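Laundry, socks, and the move that wont end

Quick one tonight, I have maybe half an hour before I fall over.

So we're in. Sort of. Keys on Friday, van booked for the morning, van showed up after lunch. The man said traffic. Fine. We got the beds in, the couch in (one leg off, long story, the stairs), and then it rained and the last boxes sat in the hallway dripping on the mat. Everything I own smells like wet cardboard now.

I said back in January that I would write up the whole move as I went. Ha. I wrote two posts and then there was a mortgage form to fill in every night for what felt like a year. So this is me catching up, all in a lump, no order to it.

The selling part first. Our old place on Londora Street went to the second couple who looked at it. They were nice. She opened every closet. He stood in the kitchen and ran the tap for a long time and didn't say a word, and I was sure we'd lost them over the water pressure. Offer came that same evening. We'd painted the back bedroom for nothing, they told us they were going to rip it out anyway.

Then the buying part, which was worse. First house fell through. Owner changed her mind after the survey. We had already picked the room for my mother, already measured for her chair. I cried in the car outside a gas station and ate a whole bag of pretzels. Second house was over the budget and had a smell. Third house is this one, on the Doneck side, up the hill past the school. Number 1557. I keep telling people 1575. The pizza went to somebody else on Saturday and I hope they enjoyed it.

Packing. I don't want to talk about packing, but ok. I did the labels thing, room name on every box, big marker. It worked for the first 25 boxes. After that it's all "misc" and "kitchen???" and one that just says "no". I opened "no" yesterday. Phone chargers, a bag of buttons, the instruction book for a blender we gave away. I've taped it shut again and put it in the garage.

If you're about to move, here is what I'd do diffrently:

Keep the kettle, mugs, toilet paper and a screwdriver in a bag that never goes on the van. We had three out of four. Guess which one we had to buy at 9 at night.

Take the curtains down early and wash them early. Mine are in a trash bag in the tub.

Don't empty the freezer by eating the freezer. We had fish sticks with frozen peas and half a birthday cake on the last night and my stomach is still cross with me.

Book the internet before you book anything. Still no internet. I'm writing this off my phone's signal, standing near the upstairs window, so if the pictures load for you then great. 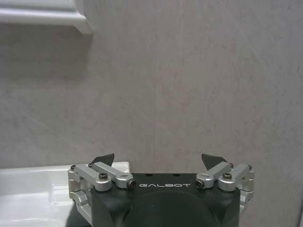 GALBOT, in thin gray letters on black.

Anyway. The neighbors. On one side a family with a trampoline. On the other side Adebayo Aliyu, retired bus driver, came over the first evening with a plate of fried plantain and a list of which trash goes out which day. Handwritten! I put it on the fridge before the fridge was even plugged in. He also told us which drawer-pulls the last owners took with them (all of them, in the laundry room, why) and where to get new ones, a hardware place called Gillari down by the river. Went Sunday. Closed Sundays. Went again Monday, bought 6 knobs, needed seven. Will go back. I like it in there though, it smells of rope and the man cuts keys while you wait and doesn't try to chat.

My mother's room is the only finished room in the house. Bed, lamp, her radio, the good rug. She says the light is better than the old place, and then she says the old place had a better bath. Both true. She walked to the corner and back with her stick on Monday and was very pleased with herself, and told me the bakery there, Mousavi's, does a flat bread with seeds on it that's as long as my arm. We've had it for breakfast and for lunch. I may never cook again.

The garden is a hundred percent weeds. Well, weeds and one rose, which is doing great without any help from me. I've decided not to touch anything till fall. I'll say that now and be out there with the clippers by the weekend, I know what I'm like.

Money, since a couple of you asked. We set aside a bit for "surprises" and it went in the first two days. Lock change, a plumber for the downstairs toilet, a new hose for the washer after the old one split. Over 100 just for the hose and the man to fit it, and he was here ten minutes. I watched him do it. I could of done it. I'll do it next time.

Which gets me to the socks. I have been wearing my husband's socks since Friday because mine are in a box and the box is behind the bookcase and the bookcase is wedged behind the couch with three legs. He's started hiding the thick ones. Tomorrow I'm moving that bookcase if I have to take it apart with a butter knife.

Still missing: the can opener, the cat's brush, both sets of measuring cups, my good scissors, the bag with the shelf pegs. Cat is fine by the way. Under the bed, mostly. Comes out at 3 a.m. to shout at the stairs.

More when the internet's on. Phone's at four percent, got to go find which box the other charger is in. Oh. It's in "no".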